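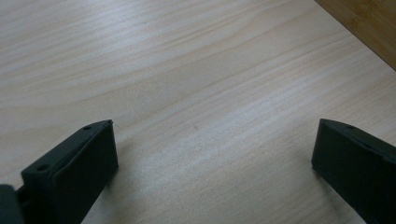
Ourania Sarantis wrote:

> My two cents on the finger question: stop buying stiffer ones. We went
> through this at Skindthorpe in January and the stiff set was great on
> blocks and miserable on anything made of paper or foil. The fingers would
> land on the table, refuse to bend, and push the whole wrist up. Soft tips
> fixed most of it. I'd also want to know how wide you're running the jaws
> when you approach. If you come in fully open every time you're giving
> away a lot of travel for something as thin as a tea bag.
>
> And are you still on the Petis controller? I thought everybody had
> dumped it by now.

Hi Ourania, hi all,

Yes, still on the Petis, and I'm going to stick up for it a little! It's ugly and the setup menu makes me want to lie down, but it hasn't dropped a grip command on me in weeks. The Bistanlow one we had on loan was much nicer to look at and it lost the left side twice in one afternoon. I sent it back. (If somebody here has a Bistanlow that behaves, please tell me what firmware you're on, I'd love to be wrong about it.)

On your jaw width question, you caught me. I've been coming in wide open pretty much every time, mostly out of habit from the block tests, where you want all the room you can get. With thin stuff the fingers have to travel forever before anything happens, and by then my wrist has drifted. Last night I tried starting at half open and it felt better right away, but I only did 15 tries, so take that for what it's worth. I want to do a proper run before I say anything with a straight face.

The stiffness thing I'm less sure about. I'm on the plain hard fingers right now, no pads, and on a bare tabletop they're OK so long as I come in at an angle. Straight down is bad, same as you said, the wrist rides up. But the tea box is a whole different animal. The packets stand on edge in those little compartments, so you aren't fighting the table at all, you're fighting the wooden dividers and the packet next door. I tried some squishy tips in there a while back and they were too fat to get down between the packets. So my gut says hard and skinny for the box, soft for picking the same packet up off the table, and of course it's one gripper doing both. Ugh. 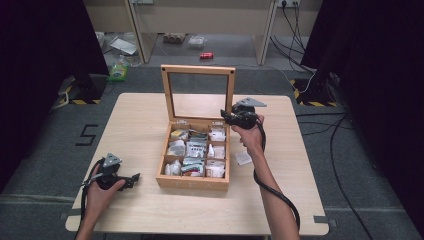 Both grippers at the tea box, one packet out on the table.

The other thing I wanted to bring up is cables. Using two hand-held units at once is a lot more tiring than one, and I'd say most of that is the cable pulling on the wrist. I've been letting it run down along my forearm, which beats having it hang straight off the back, but after an hour I can feel it. Has anybody here tried a shoulder clip or an overhead line? I looked at the sleeve thing Dambrauskienė sells and it seemed like a lot of money for a sleeve.

Also, for whoever asked about the glass lid: I don't have a good answer yet. I can nudge it with the back of a finger, but I'd like a repeatable way to close it with the left hand while the right one is still holding a packet. My timing is all over the place. If you've got a lidded box at home, give it a shot and tell me what you end up doing, I'm curious whether you go for the top of the lid or the side.

Plan for the next round is half open against fully open, hard fingers only, same box, then I'll glue something thin on the tips and go again. Ourania, do you remember how thick your pads were? I have a sheet of 2 mm rubber sitting here and I'm tempted to just cut it up, but if that's way too thick I'll save the rubber for something else.

More when I have it.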